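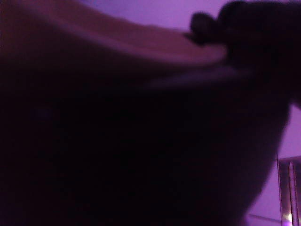 Close view in reddish pink and lavender, with a dark rounded shape in front.

Plurnberg opens the guest house Từ in Flukonside

FLUKONSIDE, 9 Jan 2021 – The family company Plurnberg informs that its new guest house, with the name Từ, is now open for reservations. The house stands at the upper end of Flukonside, 600 m from the lake and 484 m above sea level. It is the first house of the company which stays open in all seasons.

Từ has eight apartments on three floors. Each apartment has a kitchen with a stove and a refrigerator, a bathroom with shower, and a separate bedroom. The apartments on the ground floor have no steps at the door and are suitable for guests with a wheelchair. Bed linen and towels are included in the price. Final cleaning is paid extra.
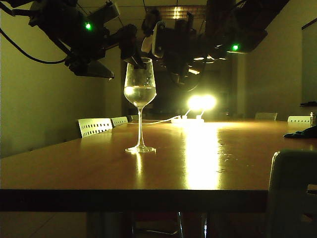 The building was before a school for forest workers and was closed for many years. Plurnberg bought it from the municipality and began the renovation in October. The old staircase and the window frames on the street side were kept. The roof, the heating and all water pipes are new.

"We wished to make a house where a family can stay a full week and not feel that they are in the way of somebody," says Anju Upadhyay, director of Plurnberg. "Many of our guests come with children, with bicycles, with a dog. They need a place for wet shoes more than they need a big lobby."

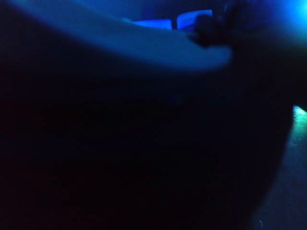
For this purpose there is a drying room in the basement, and next to it a locked room for bicycles and skis. Dogs are welcome in the ground floor apartments after agreement with the reception. Parking is free of charge behind the house. The bus to the railway station stops at the church, and guests who come by train can ask for transport of their luggage.

Reservations are made through the system Rutix, which Plurnberg uses also in its other houses. Guests receive the code for the front door by e-mail, so late arrival is possible without a call. Who prefers to speak with a person can telephone the reception in the morning hours.

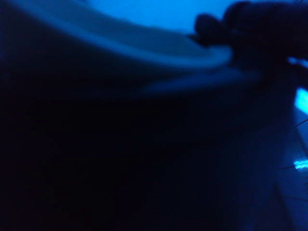

The minimum stay is three nights, and in the school holidays one week. A reservation can be canceled without cost until eight days before arrival. Breakfast is not served in the house, but fresh bread can be ordered the evening before and is brought to the door.

Press contact: Anju Upadhyay, Plurnberg, Flukonside. Floor plans and a price list are sent on request.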